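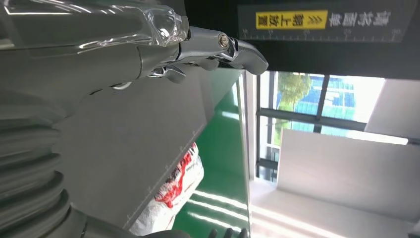 Fig. 1 – Metal robot hand above a gray panel.

Do people skip pre-movie ads? Student project report
Yogesh Shakya
4 min read

Aim – find out if people remember ads shown before a film, and if a discount on the ticket would make them mind less.

Went to the Flutcombe movie theater over two weeks in July. Asked people on the way out, after the film. 90 filled in the form. Wanted 400, ran out of time and the manager only let me stand by the side door.

Ads in the block: Banex (car insurance), Yazzie (soda), Uvano (phones). Same order every night.

Results. Yazzie did best, most could name it. Banex came second but a lot of people called it "the insurance one" and I didn't count that. Should I have? My teacher thinks yes. Uvano was last even tho it ran longest and was the loudest – several people wrote "too loud" next to it and couldn't say what it was for.

Discount question: most would sit through the ads for a cheaper ticket. Older people said no more often, they'd just come in late.

Problems – question 4 was badly worded, thrown out. Some groups filled in the form together and copied eachother. Also the theater says it gets 3,000 visitors a month so my sample is small.

Next time: ask before the film as well, and get a second theater. Still need to type up the comments page.

Last updated 25th December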